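Home | Issues | Authors | Search

4.2 Price posting and discounts in Callia

Adeleke and Ogbonna collected pump prices from 8 stations in Callia through October. Stations changed their posted price in the early morning and seldom again before evening. The sample holds 2,000 postings.
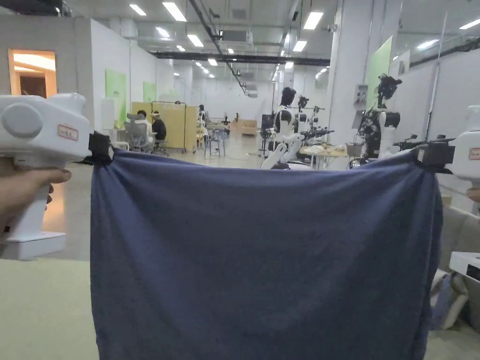
Retail margins in Callia stayed wide after the wholesale price fell. Okoro compares a price held up by two sellers to a cloth held at its upper corners, as in Figure 1, where the top edge sags slightly between the clamps. Stations between the two main sites, Cladosar and Dravora, posted slightly lower prices in the same way. The dip was small and did not spread to Adebisi, where the stations buy from a different terminal. 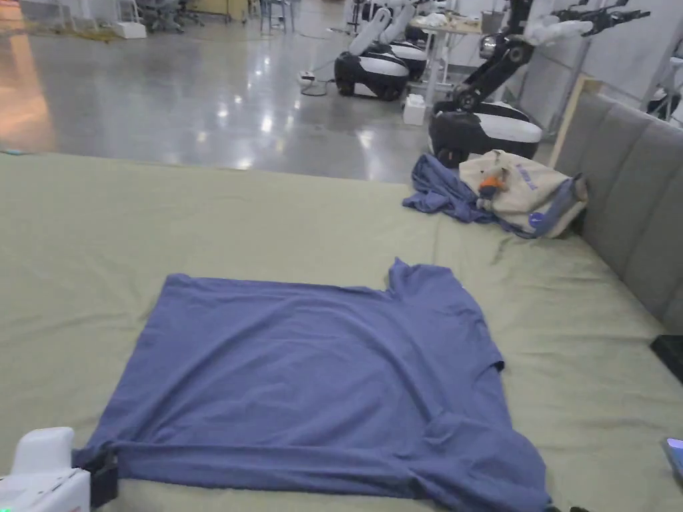 Do drivers gain from waiting until evening to fill up? Only on days when one of the two main sites has already cut its price, and the saving was small even then. Abubakar and Ibrahim found the same pattern in their earlier survey of diesel prices.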